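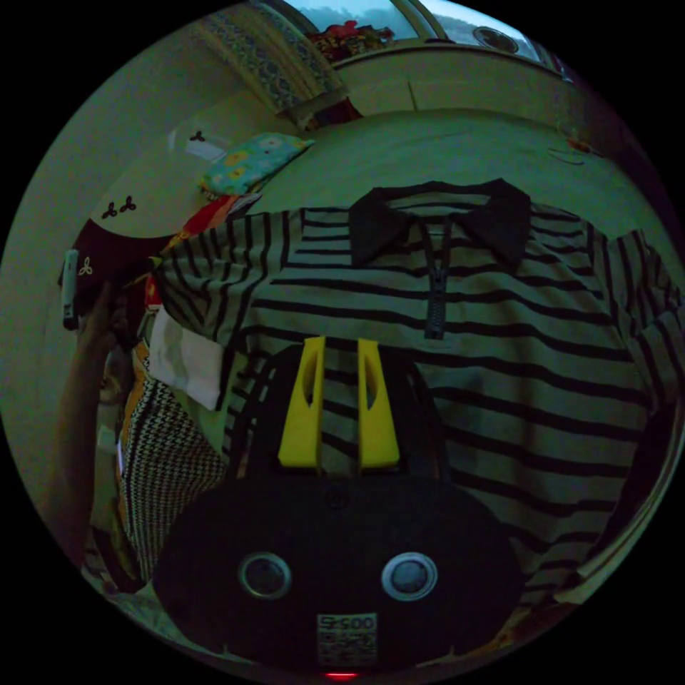

Search this manual Go

Section 4. Recording garment episodes with the Ellex hand-held gripper

4 min read

This section covers recording in homes. For bench recording, see Section 3.

1. Charge the gripper to at least 90 percent. The status light is on the lower edge of the body.
2. Scan the QR label and check that the code on screen matches the one printed on the label.
3. Close and open the fingers fully, twice. Both fingers must move freely.
4. Choose one garment. Shirts with a collar or zipper are logged under "closure", all others under "plain".
5. Start recording, wait for the tone, then bring the gripper to the garment at a slow walking pace.
6. Grasp at the collar, a sleeve or the hem. Keep the fingertips in view throughout.
7. Release, back away one arm's length and stop recording.

Note: Leave the room as it is. The Dallthorpe set holds 1,331 episodes from 56 homes, and policies trained on it did better on striped and patterned cloth when the background was left cluttered.

Note: A free hand may steady the garment. Log the episode as "assisted" - it is still used in training.

CAUTION: Do not close the fingers on a zipper pull. The tips can split.

CAUTION: Stop if the body feels hot to the touch.

8. Upload with the Unell client. Episodes shorter than some 90 frames are rejected and must be recorded again.

Revised Jun 26, 2021

Contact | Copyright Ellex | Back to top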